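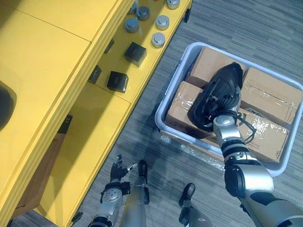 ## Progress report - Kenville handling trial, open day

5 Aug 2024
Prepared by: Ifigeneia Economou
For: Gergely Vida, Halás program office

Short one this time, full numbers still being put together. Open day is done. 32 registered, 26 came, mostly from Estberg and a few from the college. Good crowd, asked harder questions than we'd planned for.

### What we showed

- Two-armed robot working from the floor tub, cartons packed close together. Right gripper on the cartons, left hand held low by the yellow shelf.
- Small parts on the lower yellow shelf - round metal pieces and black blocks. Kept the layout the same as in the July dry run so the two can be compared.
- Shoe-shaped parts, black, on the upper shelf and also on top of the cartons in the bin. Visitors liked these best. Glossy and curved, so a fair test of the grasp planner.

Gergely, you asked whether the tape on the cartons matters. Yes it does. Shiny tape gives the depth software trouble and Bostomum want that in the next test set, so we're leaving it on.

### Where we're at

Milestone 2 was 1000 logged picks by the end of July. We have almost that. Shortfall is down to two lost days on the wrist cabling - parts now on order, spare set as well this time. Milestone 3 (2000) still looks fine if the spares arrive when promised. 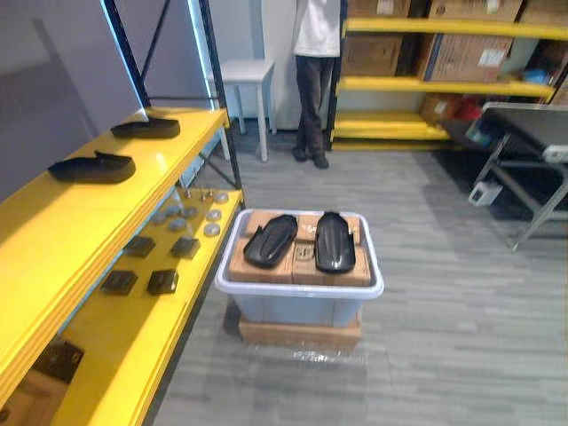
Bin height is the other thing. Estberg people think their own line would sit higher off the floor then ours and want a run at their height before they commit to anything. Easy enough to do, needs half a day and a proper stand.

### Money

Travel under, parts over. Net close to nil. Would like to move the leftover travel to spares - need your OK in writing please.

### Next

1. Finish the milestone 2 picks
2. Estberg height run
3. Write up visitor feedback, forms are in but not typed up yet
4. Send Bostomum the carton test plan for comment

Spreadsheet to follow seperately.

Ifigeneia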